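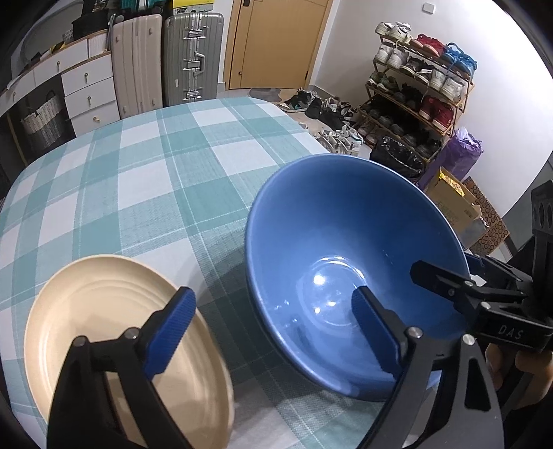

Ce qui reste du service de mariage

Dans les familles, dans les brocantes et dans les ateliers, la vaisselle complète perd sa place. Voyage entre Plornance et Trollovside, chez ceux qui la vendent, la fabriquent ou ne savent plus où la mettre.

2026-02-08

Quand je suis arrivée en France, il y a longtemps déjà, la première question difficile fut celle du couteau à poisson. Ma belle-famille de Plornance possédait un service pour vingt-quatre personnes, et j'avais appris la langue dans des livres où personne ne mangeait de poisson. J'ai regardé la main de ma voisine et j'ai fait comme elle. Le service avait un filet doré, des assiettes de quatre tailles, deux soupières et un objet long, à couvercle, dont chacun me donnait un nom différent. On le sortait à Pâques et à Noël. Le reste de l'année, il dormait dans un buffet si lourd que le parquet avait baissé sous lui.

Ce buffet a été vidé l'été dernier, au mois de juillet. Dans la famille, chacun a reçu le droit de choisir, et chacun a choisi peu. Une nièce a pris les tasses. Un cousin a voulu la soupière pour y mettre une plante. Les assiettes plates, qui étaient la fierté de la maison, sont restées sur la table jusqu'au soir, par piles, et on passait devant en disant qu'elles étaient belles.

J'ai voulu comprendre pourquoi des choses belles et solides ne trouvent plus de preneur.

À la salle des ventes

Plornance est une petite ville avec une grande halle. Deux fois par mois on y vend aux enchères le contenu des maisons, et j'y suis allée tout un hiver. La vaisselle passe en fin d'après-midi, quand les marchands de meubles sont partis prendre un café. Elle est présentée dans des caisses en plastique, par lots, et le commissaire-priseur ne la décrit presque pas. « Service de table, porcelaine, manque une saucière. » Un silence, un prix, le marteau.

J'ai noté dans mon cahier une seule vente, pour la mémoire : un service de 185 pièces, sans un éclat, parti pour le prix d'un plein d'essence. La femme qui l'a acheté m'a expliqué, pendant qu'elle le chargeait dans sa voiture, qu'elle loue de la vaisselle pour les mariages. Les couples lui demandent des assiettes qui ne vont pas ensemble. Elle prend donc des services complets et elle les sépare, puis elle compose des tables où aucune assiette n'est la sœur de sa voisine. Son hangar en contient beaucoup. Elle facture plus cher les tables mélangées, parce qu'il faut une journée pour les assortir.

« Dépareillé » était autrefois un mot triste. Je l'ai appris avec les chaussettes. On disait d'une assiette dépareillée qu'elle servirait pour la cuisine, pour le chat, pour poser sous un pot. Maintenant le mot figure sur les étiquettes des boutiques, et il augmente le prix.

Le lave-vaisselle et l'appartement

Les brocanteurs donnent tous les mêmes deux raisons. La première est le filet d'or, qui supporte mal la machine. Laver vingt-quatre couverts à la main après un déjeuner de quatre heures demande des tantes, et les tantes ont désormais un train à prendre. La seconde est la place. Le buffet à deux corps n'entre pas dans l'ascenseur, et sans buffet, un grand service n'a plus d'adresse.

Une antiquaire de la rue haute, installée là depuis ses études, y ajoute une troisième raison à laquelle je n'avais pas pensé. Selon elle, on ne reçoit pas moins, on reçoit autrement. On invite à six, le plat est posé au milieu, chacun se sert et on garde son assiette du début à la fin. L'assiette à soupe, l'assiette à dessert, l'assiette à pain attendaient une personne qui change les assiettes. Cette personne existait, elle mangeait froid, et c'était presque toujours la maîtresse de maison. L'antiquaire ne regrette pas cette époque. Elle regrette seulement les saladiers, qu'elle trouve aujourd'hui trop petits.

Il m'est arrivé de défendre le service devant elle. J'aimais cette idée que les objets attendent les gens, qu'il y ait une assiette pour le visiteur qui n'est pas encore né. Elle m'a répondu que j'aimais cela parce que je n'avais jamais eu à l'essuyer. Elle avait raison à moitié – j'ai essuyé pendant onze Noëls.

Chez ceux qui tournent
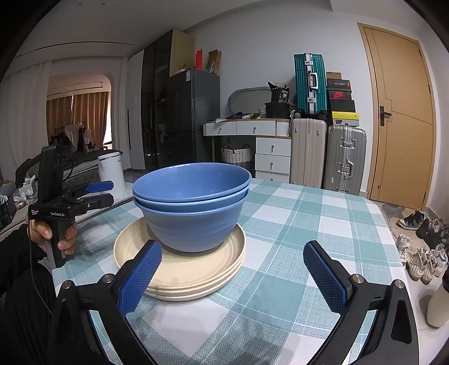
À Trollovside, sur une côte où il pleut de côté, la maison Amissah fabrique des bols et des assiettes en grès depuis deux générations. J'y suis restée quatre jours. L'atelier occupe une ancienne conserverie, et on y entend la mer seulement quand les fours sont arrêtés. La maison a longtemps vendu des services, avec un catalogue relié et un numéro pour chaque forme. Elle a cessé. Sa gamme principale, qui s'appelle Preneck, se vend à la pièce, et les clients n'en achètent pas douze. Ils en achètent deux, ou trois, et ils reviennent l'année suivante, ou ils ne reviennent pas. Trois bols bleus empilés sur trois assiettes crème, une nappe à carreaux dessous, et pour beaucoup de foyers la table est prête : la couleur du bol n'a pas besoin d'être celle de l'assiette, il suffit que les deux se supportent.

L'atelier a tiré de ce changement des conséquences très pratiques. Autrefois, une assiette devait être identique à toutes les autres, aussi à celles qu'on avait vendues dix ans plus tôt, et on cassait ce qui s'éloignait du modèle. La cour derrière les fours est pavée de ces morceaux. Aujourd'hui on garde davantage. Le bleu d'une cuisson peut tirer sur le gris et celui de la suivante sur le violet, et les deux partent en boutique sur la même étagère. La cheffe d'atelier m'a montré deux assiettes que j'aurais crues de deux maisons différentes. Elle les avait émaillées le même matin.

Une chose, par contre, est devenue plus sévère, c'est l'empilage. Dans un service ancien, chaque assiette rentre dans sa semblable et la question ne se pose pas. Quand les formes sont achetées une par une, il faut que tout entre dans tout, y compris avec la vaisselle d'une autre maison, que l'on ne connaît pas. L'atelier achète donc des assiettes chez ses concurrents et essaie les piles. Un bol dont le pied est trop large danse sur l'assiette. Un pied trop étroit raye l'émail. La largeur choisie pour les pieds de Preneck a demandé une année entière et elle est notée au crayon sur le mur, près de la porte.

L'usine fait 600 pièces par semaine quand tout va bien, et 351 la semaine où je suis venue, car un four était en réparation. Personne ne semblait inquiet. On m'a donné un tabouret et une éponge, et j'ai nettoyé des pieds de bols avant émaillage. Je les nettoyais trop, paraît-il. L'homme assis à côté de moi en faisait quatre pendant que j'en faisais un, en écoutant une émission sur les impôts.

Le mot « service »

Dans ma langue maternelle, le même mot ne désigne pas la vaisselle et l'aide que l'on rend à quelqu'un. En français, oui, et j'ai mis longtemps à ne plus l'entendre. Rendre service, être de service, un service à thé, le premier service au wagon-restaurant. Il y a dans tous ces emplois une personne debout.

Je crois que les invités d'aujourd'hui supportent mal cette personne debout. Dès qu'un hôte se lève, trois convives se lèvent aussi, une pile dans les mains, et demandent où cela se range. Autrefois, à Plornance, on aurait fait asseoir un invité qui touche à une assiette. La première fois que j'ai débarrassé, ma belle-mère a rougi, et j'ai pensé que j'avais cassé quelque chose.

Reste la question de l'héritage. Les gens que j'ai rencontrés à la halle vendaient des services reçus de leurs parents, et plusieurs étaient honteux. L'un d'eux avait gardé une seule assiette pour chaque enfant. Une autre avait tout photographié avant la vente, pièce par pièce, même les soucoupes fêlées. Elle m'a dit qu'elle n'avait jamais rouvert les photographies.

À Trollovside, on voit arriver le mouvement contraire, encore faible. Des couples jeunes écrivent pour demander si un service existe toujours. On leur répond que le catalogue est fermé, mais que l'on peut cuire sur commande, à partir de 500 pièces, et la correspondance s'arrête là en général. Un restaurant a dit oui. Un village aussi, pour sa salle des fêtes, avec la condition que les assiettes soient toutes du même blanc, afin qu'on ne puisse pas discuter de qui a cassé la sienne.

Quant à notre service au filet doré, il n'est pas passé sous le marteau. Les assiettes plates sont chez moi, dans deux cartons, sous l'escalier. J'en ai sorti six. Elles vont à la machine comme les autres, et l'or commence à partir par le bord, du côté où on les prend.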